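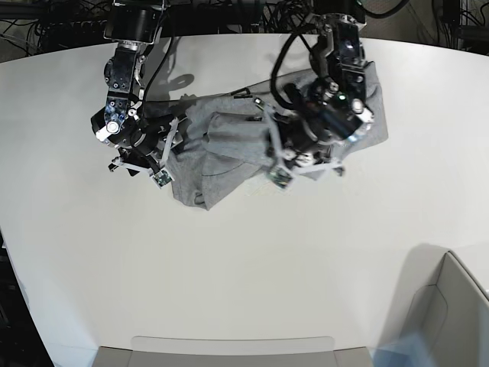 How often should you clear out a hall closet?

Twice a year is plenty for most households, once when the heavy coats go away in April and again when they come back out. Anything more than that and you'll start to resent the closet, and a resented closet fills up faster than any other kind.

I came to this subject the slow way, by living for years in a narrow house in Ondwood with one closet downstairs and a family that owns a great many boots. When we moved in I thought of that closet as a bonus. By the second winter it held the vacuum, the card table, a sleeping bag none of us could remember buying, and a bag of bags (you have one too, I'm sure), and the coats had moved to the backs of the dining chairs.

So when I began asking people how they manage their small storage spaces, I was asking for myself as much as for this magazine. The first person I visited was Nhung Quan, who rents the upper half of a house near the Brevbridge ferry landing. Her hall closet is 33 inches wide. She knows this by heart, the way other people know their shoe size, and she has a tape measure hanging on a nail just inside the door so that visitors can check her.

"Everyone buys the baskets first," she told me, putting the kettle on. "I bought so many baskets! Then I had a closet full of baskets." She gave all but two of them to her sister and started again with a pencil and the back of an envelope, drawing what she owned before she drew where it might go.

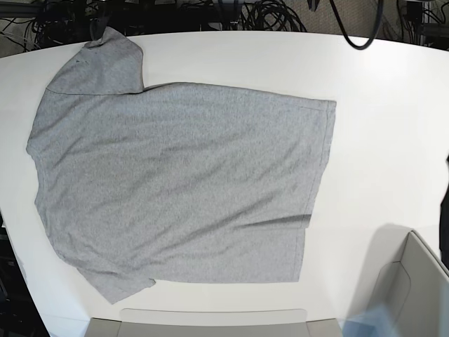

Her drawing showed her something she hadn't noticed in all the time she'd lived there, and I have since found it to be true of my own house. The floor of the closet was packed solid, and the top third of it was air. There was one shelf, set so high that she needed a chair to reach it, and between that shelf and the tops of the coats ran a long empty band you could have kept a canoe in. She had a second shelf put in, quite shallow, for hats and gloves and the dog's things, and moved the rail down a few inches to make room. It took one afternoon and a borrowed drill.

Phong Khương, a carpenter who has fitted out closets up and down that side of the river, is a great believer in the shallow shelf. A deep one, he says, is only a place to lose things in two rows. He likes to make his shelves just deep enough for a folded sweater and no deeper, and he'll leave the front edge open so that you can see what's there without moving anything. He also told me, at some length and over a very good bowl of soup, about doors. A hall closet door has a whole back to it, and most of us hang one robe hook there and call it done. He screws on a pair of narrow rails, one at adult height and one low down for the children, and hangs umbrellas, leashes and tote bags from them.

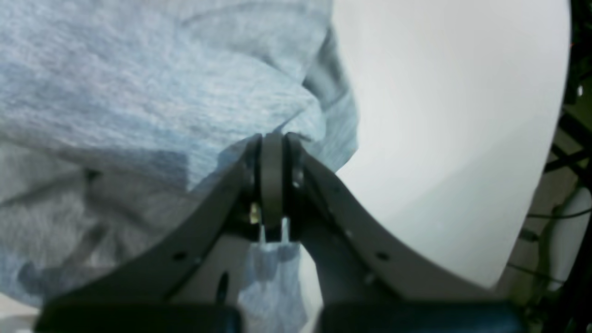
Soft fabrics bunch up easily on a smooth surface.

The oldest house I visited was built in 1801, and it has no closets at all. Cyprian Szulc and Hae-won Sung bought it knowing this, and I think they were a bit romantic about it at first – pegs along the wall, a blanket chest, everything plain and handsome. Then the winter coats arrived, and the pegs looked like a bus station. They laughed telling me about it, though Hae-won said she hadn't laughed much then.

What they settled on was a bench with a lifting seat, built along the wall by the back door, and above it a row of pegs with a firm rule attached. Each person gets two. If a third coat comes down in the morning, one of the others goes upstairs. Cyprian tested the rule in the first week by hanging his raincoat over his parka, and it was agreed, after some discussion, that this counted as cheating.

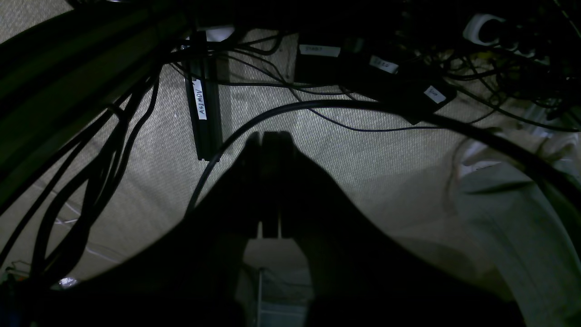

The bench cost them more than they'd planned, and if you're thinking of one I'd pass along Hae-won's advice to divide the inside before you put anything in it. An undivided bench becomes a trunk, and whatever you want is always under the ice skates. Theirs has three compartments with loose boards between them that lift out when something large needs a home. She wishes now she'd asked for a slow-closing hinge as well, having caught her fingers more than once.

You don't need a carpenter for most of this. My own closet was put right for 44 dollars, and the biggest part of that went on a decent pair of brackets. I moved the vacuum to the laundry room, where it's used anyway, and stood the card table on its edge behind the coats. The boots live on a tray, toes to the wall. The sleeping bag went to my neighbor Toàn Khổng, who camps, and who has since returned it to say that the zipper is broken. It's on the top shelf for now.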